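Reading the Small Print of Graduate Teaching Contracts

Graduate students teach a large share of first-year seminars, and the terms they teach under vary more than most departments admit. Edex, a contract advice service for university staff, spent the spring comparing the paperwork. It collected agreements from 11 institutions and sorted them by how each one defines an hour of work.

The definition matters because pay is set by the hour while duties are set by the course. A typical agreement lists contact time, grading and office hours. Preparation is often folded into the contact rate through a multiplier. Where the multiplier is not written down, it cannot be checked, and a department can change it between terms without issuing a new contract.

Oncombe College publishes its multiplier. Each seminar hour is paid as two, and grading is paid separately by the script. Holovko Institute uses a flat fee of 2,000 dollars per course and states no hours at all. A teacher with 20 students and a teacher with twice as many receive the same amount.

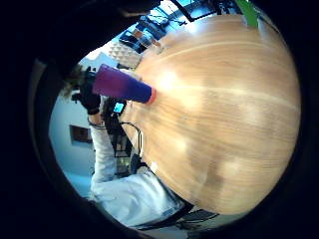
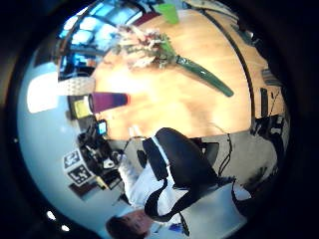

What the hours cover

Email is the item most often missing. Only 5 of the 11 agreements mention it, and two of those treat it as part of office hours. Training is handled more consistently, although several contracts pay for it only after the first term has been completed. A student who leaves early has then attended without pay.

Cover for sickness is left to local practice in most cases. At Holovko, the person who is ill must arrange a substitute and report the change before class. Oncombe assigns this task to the course leader and pays the substitute at the same rate.

Records and disputes

An hourly contract is only as good as the record behind it. Avora, the timesheet system used at Oncombe, accepts entries in quarter hours and locks them at the end of each month. Late entries need a signature from the department. In March the college extended the lock date for grading, which tends to run past the end of term.

Flat-fee contracts produce no such record. If a dispute arises, the teacher has to rebuild the hours from calendars and sent mail. Edex recommends keeping a simple log in either case, with the date, the course code and the type of work – preparation, contact, grading or other.

The comparison tables were last revised on 5 October 2022. Agreements signed after that date are not included, and rates for laboratory teaching are listed separately.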